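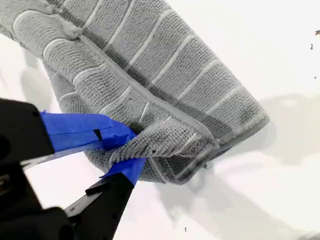 How often should a microfiber towel be replaced? When it stops picking up water on the first pass, whatever its age.

Notes for the linen talk, Nenovstead, August. Slides are with Annapurna Pai. Start at 10, finish before the coffee comes in.

Opening. Say who I am, mention the Furtado guest house and its 109 rooms. We wash our own towels there, so everything today comes from that laundry room. Thank Fermín Benítez for the loan of the folding table.

Slide 2, fabric. Microfiber is polyester, usually blended with polyamide. The loops hold the water. Pass the two samples around the room, the new one first. Ask people to rub them with the back of the hand. The old one feels slick because of fabric softener. Wait until both samples come back before moving on.

Slide 3, washing. Warm water, a small dose of liquid detergent, no softener, no bleach. Keep microfiber away from cotton – it collects the lint and you will be picking it off for weeks. Low heat in the dryer, or a line. Somebody always asks about vinegar. We tried it for one summer and went back to plain detergent with an extra rinse.

Slide 4, folding. Demonstrate at the table, slowly. Lay the towel flat, bring the short edges together, smooth from the fold toward the open side, then fold again. Match the bound edges before the corners. If a lump shows up between the layers, open it and start over, as pressing on it only moves it along. Striped towels are easier to line up than plain ones. Do it twice, the second time facing the other way so the left side of the room can see.

Slide 5, storage. Folded edge to the front of the shelf. Fresh towels go at the bottom of the stack and we take from the top. Jailson Evangelista disagrees and may say so. Let him, five minutes at most.

Slide 6, cost. We bought 200 towels in the last order and budget for around 1000 over the life of the contract. Skip this slide if we are running late.

Questions. Handouts are by the door. Demetrius Ambrose has the sign-up sheet for the afternoon stain session in the Kurberg room.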